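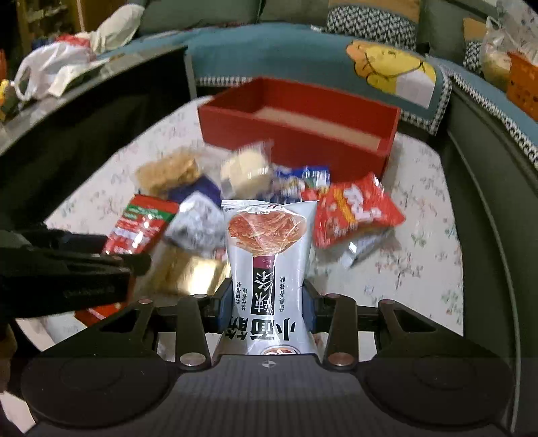

Mes astuces pour montrer un rangement de placard à un robot (spécial sachets qui glissent)

Depuis que j'ai publié mon petit billet sur les chaussettes, je reçois toujours la même question : comment on fait pour les paquets de biscuits, les sachets de nouilles, tout ce qui est mou, brillant et qui se dérobe dès qu'on serre ? Alors voilà, je vous livre tout en vrac, avec mes ratés (et il y en a eu !). Je fais mes démonstrations à la maison, sur la table du salon, le plus souvent à la pince à main et de temps en temps en télécommande, avec un bras posé sur un plateau chez Dorin. Les conseils valent pour les deux sauf quand je précise.

Avant de commencer : la table

Ne débarrassez pas trop. C'est l'erreur que j'ai faite pendant tout le mois de février : une table nette, un seul sachet au milieu, toujours au même endroit, et un bras très fier de lui qui se retrouvait complètement perdu au premier emballage froissé qui traînait. Maintenant je laisse vivre le bazar. Des papiers vides, un carton ouvert au fond, deux ou trois gâteries sous plastique transparent, la nappe à fleurs si c'est elle qui est mise ce jour-là. Je change les choses de place entre deux séries, je tourne la boîte, je couche un paquet qui était debout.

Par contre je décide AVANT ce qui fait partie du jeu et ce qui n'en fait pas partie. Si les emballages vides doivent rester où ils sont, ils y restent dans toutes les démos. Si vous en ramassez un « au passage » parce qu'il vous agace, le robot apprendra que parfois on ramasse et parfois non, et il hésitera au-dessus de chaque bout de plastique comme une mouette.

La nappe, parlons-en. Elle plisse, elle suit la pince, et un beau jour elle se fait pincer avec le sachet. J'ai mis des pinces de pique-nique sur les bords et j'approche les doigts un peu au-dessus du tissu. Si vous tenez à racler la table pour attraper un paquet plat, faites-le franchement et sur beaucoup d'essais.

Attraper le sachet

Le sachet souple, on le prend par le bas quand on veut le garder debout. Je pince la base, là où le contenu fait du volume entre les deux doigts, et le haut se tient à peu près tout seul. Pris par le haut, il pend et se balance ; c'est très bien pour le lâcher dans un carton profond, pénible pour l'aligner sur une étagère. Choisissez une des deux prises par tâche et tenez-vous-y ! Beatriz Garcia alterne les deux dans la même série et elle s'en sort, mais elle a une patience que je n'ai pas.

Serrez doucement et jusqu'au bout. On a tendance, avec une pince à main, à donner un petit coup sec parce qu'on sent la résistance dans la poignée. Sur un sachet gonflé ça le fait sauter (j'en ai retrouvé un derrière le canapé trois jours plus tard). Fermez lentement, marquez une demi-seconde d'arrêt quand c'est bien tenu, puis montez. Cette demi-seconde, c'est ce qui a le plus amélioré mes séries, plus que tous les réglages.

Les emballages brillants : méfiance. Le doré et l'argenté renvoient la lampe du plafond, et la vue change énormément pour un déplacement minuscule. J'éteins le plafonnier et je travaille avec la lumière du jour, plus une lampe posée loin sur le buffet. Je fais quand même quelques séries le soir, plafonnier allumé, sinon il ne saura ranger que l'après-midi.

Pour les sachets très plats, genre petit snack sous cellophane, je pousse d'abord contre le flanc de la boîte, ça fait remonter un bord, et je prends le bord. Poussée lente, pas de rattrapage.

Vos mains, votre corps, vos manies

Gardez le poignet souple et les coudes bas. Au bout d'une heure on se met à compenser avec l'épaule et les trajectoires deviennent bizarres, avec un crochet vers la droite chez moi. Je m'arrête toutes les vingt minutes, thé, et je reprends.

Votre main libre reste dans la poche ou derrière le dos. J'insiste parce que je me suis fait avoir : je retenais la boîte de la main gauche sans m'en apercevoir, dans je ne sais combien de démos. Évidemment le bras tout seul poussait la boîte jusqu'au bord de la table. Depuis, si la boîte est trop légère, je la leste avec un paquet de riz au fond.

Partez toujours d'une position où l'on voit l'objet ET l'endroit où il va. Avec la pince à main on sait très bien où est la boîte, on l'a vue en arrivant, et on fonce le nez sur le sachet. La machine, elle, n'a que ce que la caméra lui donne. Je recule un peu après la prise, le temps que la boîte revienne dans le champ, et ensuite seulement j'y vais.

Et n'allez pas plus vite que le bras qui devra refaire le geste ! Chez Dorin, celui du plateau est lent comme un dimanche. Mes jolies démos rapides à la main, il les rejouait en tremblant.

En télécommande

C'est une autre gymnastique. On ne sent rien dans les doigts, donc on serre trop. Mon truc : je m'entraîne dix minutes avec un paquet de chips que j'ai le droit d'écraser (et de manger ensuite). Quand les chips restent entières, je passe aux vraies séries.

Placez-vous du même côté que le bras, dans le même sens que lui. En face, on inverse la gauche et la droite une fois sur cinq et ça donne des zigzags. Dorin Surdu travaille en regardant uniquement l'écran, moi je n'y arrive pas plus d'un quart d'heure, j'ai mal au cœur.

Si ça rate, ne rattrapez pas n'importe comment. Deux cas :

- le sachet a glissé mais il est toujours à portée : rouvrez en grand, reculez, reprenez proprement. Gardez la démo, elle est précieuse, il faut bien qu'il apprenne à se reprendre.
- le sachet est par terre, ou vous avez éternué, ou le chat est monté : on arrête, on jette, on recommence.

Le tri du soir

Je trie le jour même, sans exception. Le lendemain je ne sais plus pourquoi telle prise me semblait louche. Sur mon dernier lot, j'avais 1 492 démonstrations et j'en ai gardé 975. Ça fait mal au cœur, je sais ! Mais j'avais tenté l'inverse avant, tout garder, et le bras avait appris mes hésitations avec beaucoup d'application. Les 512 premières du lot, je les ai revues deux fois, c'est là que se cachait presque toute ma période « main gauche sur la boîte ».

Je note sur un cahier à côté de la pince : la nappe, la lumière, la prise (haut ou bas), et les sachets utilisés. Un cahier papier, oui. J'ai eu un tableur, je ne l'ouvrais jamais avec les doigts pleins de miettes.

Petites choses en vrac

Essuyez les patins des doigts avec un chiffon à peine humide, surtout si vous manipulez des trucs pimentés ou huileux dont le sachet fuit. Un patin gras, ça glisse, et on serre plus fort sans s'en rendre compte.

Achetez les sachets en double. Un paquet manipulé toute une journée devient tout mou et froissé, il ne ressemble plus à celui du magasin. Je mélange des neufs et des fatigués. Les fatigués finissent à l'apéro.

Variez les marques et les langues sur les emballages. L'épicerie asiatique près de la gare est parfaite pour ça, des couleurs partout, des photos, de grands caractères, et des formats qu'on ne trouve pas au supermarché.

Gardez 4 sachets que vous ne montrez jamais. Ils restent dans un tiroir et ne sortent que pour vérifier si le bras se débrouille avec de l'inconnu. Écrivez « NE PAS TOUCHER » sur le tiroir si vous vivez avec des adolescents.

Et pour le bruit de fond visuel (coussins, sacs en plastique, paniers sur le canapé), ne touchez à rien en cours de série, mais changez entre deux. Un coussin déplacé, une housse différente, ça suffit.

La prochaine fois je vous parle des bocaux. J'ai commencé samedi et pour l'instant le couvercle gagne. Si vous avez une méthode pour dévisser à la pince sans faire tourner le bocal avec, écrivez-moi, je prends tout !

Mis à jour le 4 novembre 2023

Contact | © Les carnets d'Usley, tous droits réservés | Retour en haut de page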